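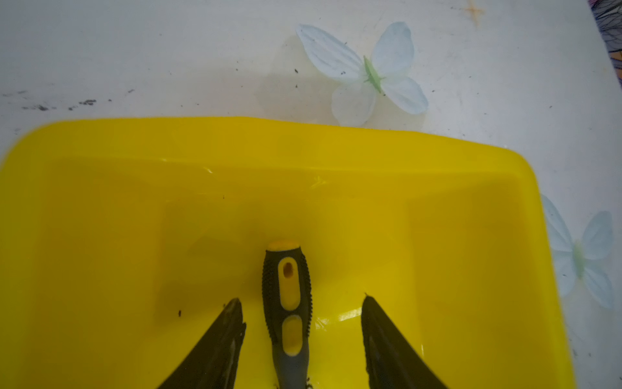
## Parts tray for a light-duty bench: yellow or dark?

**fzapata** | Sat 13 June

Setup: one square plastic tray, sloped walls, rounded rim, glossy yellow. It lives on the right side of the table and takes the driver plus whatever comes out of the unit I have open. Most of the work is plug-in timers and small kitchen appliances, so M3 and smaller.

Two questions.

1. The end cap on my driver is yellow too and nearly blends into the tray. The black rubber grip is easy to find. Would a contrasting tray be worth the money, or is this only a problem for parts?
2. The gloss. Overhead light gives streaks on the inner walls, and a zinc screw on a streak is hard to spot. Has anyone matted a tray without ruining it?

---

**e_lehner**

1. Keep the yellow. Black oxide screws show up on it and so do dark plastic clips. Zinc is the weak case on any light color.
2. 400 grit, used wet, floor only. Leave the walls smooth or grit will stick to them.

I would change the table before the tray. What is the surface?

---

**fzapata**

Printed, roses and leaves on off-white. It was the kitchen table before it was the bench. 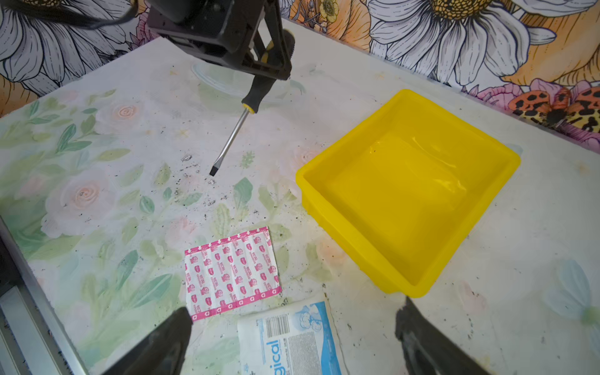 *Tray on the right, adhesive bandages and a packet toward the front.*

---

**e_lehner**

As expected. Pink, green and off-white in small patches is close to the worst background for small parts. Add the dark specks and you can't tell a 4 mm black screw from a crumb at arm's length. Lay a plain gray mat over the whole working area.

---

**toledo_c**

Disagree on the mat. I used one for a year in the Preratthorpe workshop and it collected swarf in the texture, which then went into the next job. A hard printed surface wipes clean. If parts only ever go in the tray, the background under the tray doesn't matter.

---

**e_lehner**

"If parts only ever go in the tray" is carrying that argument. They don't. They drop off the bit on the way over.

---

**toledo_c**

Then move the tray closer. Mine sits with its near edge 15 cm from the work.

---

**GMahrous**

Separate point. Bandages should not be in the working area with loose debris around. The sheet looks flat and in good order, but grit gets onto the backing and from there onto your hands when you peel one. Put them in a lidded box on a shelf you can reach one-handed. Same for the packet.

Also, is that a flat tip on the driver? If you are using it on cross heads, that would account for some of the swarf.

---

**fzapata**

Flat tip, yes. Slotted terminals only, I have a Levodar set for the cross heads. Point taken on the bandages.

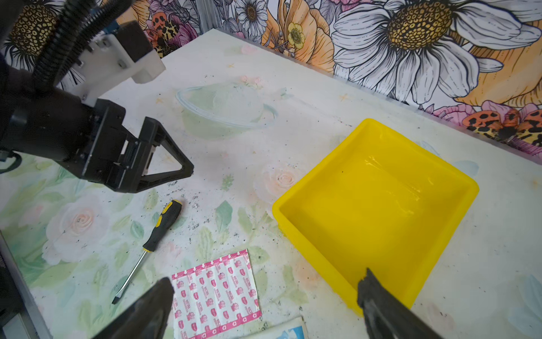
*Wider view, tray empty apart from a few specks.*

---

**toledo_c**

Tray position is fine. The specks in it are the same problem I had with the mat. Tip it out and wipe it before each job.

---

**corina_t**

Has anyone identified the debris? The advice depends on it. Soil or ash: damp cloth. Metal filings: magnet in a plastic bag first, then the cloth, or you will scratch the print. I can't tell which from the photos.

---

**fzapata**

Not sure of all of it. A magnet in a bag picked up very little. Most of it smears gray on a white cloth, so I suspect carbon from the last toaster.

---

**corina_t**

Damp cloth then, and vacuum the larger clumps first so you don't grind them in.

---

**e_lehner**

For reference, the mat argument was also had in thread 721 and not settled there either. I still say gray mat. On the tray: sand the floor, leave the rim alone, and put a turn of black tape on the end cap if it bothers you.

---

**fzapata**

Tape is on. I'll try the 400 grit on a spare tray from the same pack of 6 before touching this one. Tray moves in to 15 cm and the bandages go on the shelf. No mat for now.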